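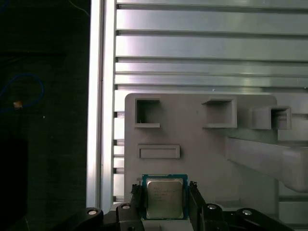
*Processor held by its sides, with a gray panel with pockets behind it.*

## Putting loose processors away

I keep spare chips in a molded tray with square pockets. A drawer works until two of them rub together, and then you're looking for a replacement.

1. Ground yourself and clear the bench. Wash and dry your hands first.
2. Pick up the processor by two opposite sides. Keep off the contacts underneath and don't squeeze the corners.
3. Read the marking on the metal lid and write it down now. On older parts the print is faint, so tilt it under a lamp.
4. Lower it flat into a pocket – contacts down for the kind with pads. Chips with pins need foam under them.
5. Let go only when it sits level. If one side rides up, lift it straight out and try again.
6. Label the pocket to match your list.

Old thermal paste should come off before storage. Use alcohol and a lint-free cloth, and give it 4 minutes to dry.

Kaede Nomura asked about stacking trays. I don't, unless there's a lid between them.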